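Van Rooij Butcher-Block Work Table, Light Finish

Item 1546
Ships from our Tovidbridge warehouse
Price: $357
Availability: in stock, next batch due in August

If you have ever tried to do small, fiddly work on a table that was meant for eating dinner, you already know why we carry this one! The Van Rooij is a plain rectangular wooden top in a light color, set into a black aluminum frame, and it's been the steadiest seller in our Udbridge store ever since we cleared a corner for it by the front window. People come in for something else entirely (drawer liners, usually) and end up leaning on it while they talk to us, and then they ask what it costs.

The part everybody notices first is the border. The rails run along all four sides of the wood and stand up a little around it, so you get a shallow lip the whole way around your work. If you sort beads, fill sample bottles, pot up seedlings or fix watches, you'll understand what a comfort that is. A dropped screw rolls to the rail and stays there. I have had one at home for years and I can't tell you how many evenings it has saved me from crawling around with a flashlight.

The rails are also the kind you can fasten things to, and our customers do. Lamps, magnifiers, clamps, a roll holder for paper, all sorts. Slide your hardware into the channel, move it along until it sits where your hand wants it, and tighten it down. You can change your mind as often as you like and the wood never gets a hole in it.

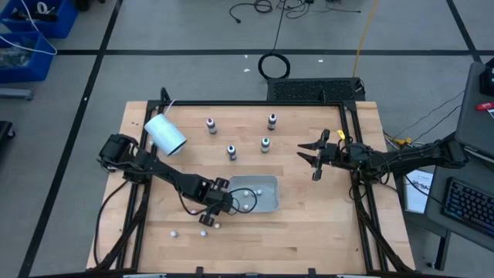 Sanne Martens

I like to see a table with things on it, and the pale wood is kind to small items. A purple cap or a green one shows up right away against it, even on a white bottle, and a gray tray has a clear edge that you can find without hunting. White pieces are a little softer against such a light top, so if you work with a lot of them I would put them in a darker tray, the way three of the little white balls are in this one. The shallow gray tray is our Julau sorting tray, by the way, and it's sold separately (see below), as are the bottles with the colored caps.

Now, about looking after it. The top comes to you oiled, and it will want oiling again after the first month and then whenever it starts to look thirsty. Use a food-safe mineral oil and an old cotton T-shirt, rub it in along the grain, leave it overnight, and wipe off what hasn't soaked in. Please don't leave a wet cup lying on it, and wipe spills up before they find their way under the rail. Small scratches come out with fine sandpaper and a bit more oil. Deep ones I have decided to be fond of.

The black finish on the rails needs only a damp cloth. Crumbs and sawdust do collect in the channels, I won't pretend otherwise, and an old toothbrush gets them out nicely.

The table arrives in two cartons, the top in one and the rails and hardware in the other, with a hex key and a printed sheet that has proper drawings on it. Two people can put it together in an afternoon with time for coffee. Leave all the corner bolts finger-tight until the wood is seated, and then go around and snug them up. I did it the other way the first time and had to start over!

Goes well with

Julau shallow sorting tray, gray
Julau small white bottles, caps in purple, blue, green and dark gray
Van Rooij rail clamp, sold singly
Van Rooij top oil, one tin

Ordering

Every table is covered for 13 months against faults in the frame and joints. Wood moves with the seasons, so a hairline gap at the rail in winter is normal and closes up again by itself. Returns are welcome as long as the top hasn't been oiled or cut. If you'd like to try one before you buy, come by the Udbridge store and bring your own work along, we're happy to have you sit for a while.

Page updated Jul 21, 2021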